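About Pettigrew Drawing Rooms

Home / Classes / Board library / About us / Find us

Quick version first, for the parents reading this in the car. We teach drawing. Mostly on whiteboards, mostly marker, mostly to people who reckon they can't. Kids from five up, adults Tuesday nights, the odd workplace group. Two rooms above the shops, stairs at the back, parking is dreadful before nine, so give yourself time.

How it started

Po-yen Chu and Marcus Haddad were teaching out of a garage with one board and a heater. Kids kept getting stuck on paper. Rubbing out till it tore, scrunching, starting again, tears. On the whiteboard the same kids just wiped it with a sleeve and kept going. So we bought more boards. Then a few more. Up to 70 now if you include the ones with dodgy corners that live under the stairs.

Paper still gets used! Sketchbooks go home at the end of term. But the first go at nearly everything happens on a board, one colour, no ruler.

What we do in a class

Everyone gets a board, a marker and a theme. Theme goes for 13 weeks, then we change. At the moment it's the sea. Sky gets drawn first, clouds and birds and a sun if you want one, then the waterline, then whatever lives on it or under it. One colour for the whole picture. Makes you think about line, stripes, hatching, all the ways of making a thing look solid without filling it in.

Boats are harder than they look, by the way. Hull first, then mast, then sail. Do the sail first and you will run out of room for the hull, every time.
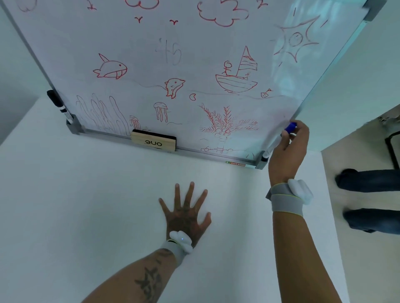

Su-chen Tsang reckons the theme should run even longer, as her two had only just worked out sharks when it was time to start on dinosaurs last year, and they were pretty dirty about it. Fair point. We've put a spare sea session into the holiday program for anyone who feels the same.

Faces on things (suns, moons, fish, the lot) are always allowed. Teeth are allowed. We don't mark anything and we dont put the best ones up the front.

Adults

Same themes, same boards, slightly better biscuits. Hipólito Jara takes Tuesdays. Expect ten minutes of wavy lines to warm up, then a full picture, then a wander round the room to see what everyone else did with their seaweed. Bring nothing. Wear something you don't mind getting marker on, the red is a bugger to get out of cotton.

Boards and markers

People ask, so: framed boards, small enough to carry under one arm. Lean them, lay them flat, whatever suits your shoulder. Leaning is better for long lines. Flat is better for little kids and for anybody fiddly with detail. Put a hand on something solid while you draw high up, it steadies the other one.

Wipe with a dry cloth first, then a damp one. Old numbers and ghosts of last week will hang about a bit if a board's been left overnight. Draw over them. A drop of dish soap gets most of it.
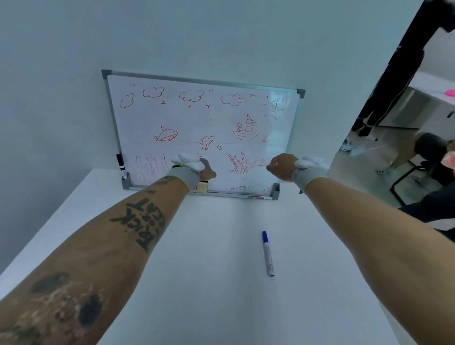
Under the water is where most people slow down. Seaweed wants one long line up, round the tip and back down, no lifting the marker. Do a clump, vary the heights. Jellyfish after that, top first, tentacles last and loose. Little boats off in the distance go in at the very end, wherever there's a gap, and they're good for making the big one look big.

Board library

New since May. Members can borrow a board for a fortnight, marker and cloth included. Kuo-hua Yen runs the list, so see her at the desk before class, not durring. Please bring the marker caps back. We have gone through a silly number of markers.

Term bookings

Book at the desk or ring us, extension 64. Siblings share a spot on the waitlist. Make-up classes are fine, just let us know by lunchtime.

Page updated 2024-09-29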